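Le climat, vu du fond de la vallée

À Flerkow, le réchauffement a longtemps été une affaire de voisins. Puis la commune a voulu des projections à son échelle, et elle a découvert que les modèles mondiaux rangent toute la vallée dans une seule maille, crêtes et marais compris, à la même altitude moyenne. Sur le papier, le clocher est à flanc de montagne.

Teodor Urbańczyk, climatologue, a donc repris les relevés de la station de Girby : 40 ans de températures notées à la main, dont un mois de juillet où il aurait gelé à midi. « Une virgule, sans doute. Ou un stagiaire. » 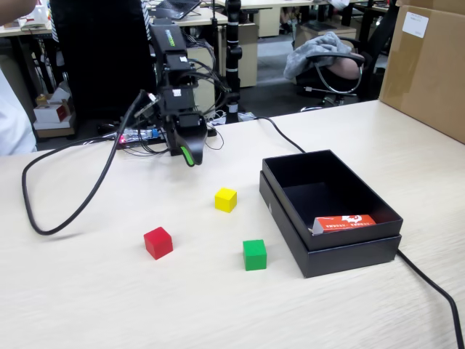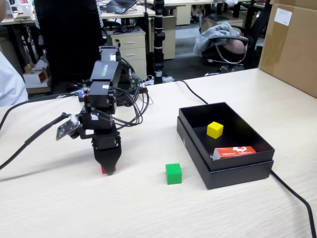 Restait la pluie. Les 2 pluviomètres du canton, séparés par 400 mètres de dénivelé, ne sont d'accord sur rien, et chacun a ses partisans au conseil municipal. Urbańczyk garde les deux séries et corrige la plus ancienne, dont l'appareil a passé des années sous un tilleul.

Les premières cartes sont attendues au printemps. Le maire a déjà demandé si l'on pouvait y faire figurer le camping.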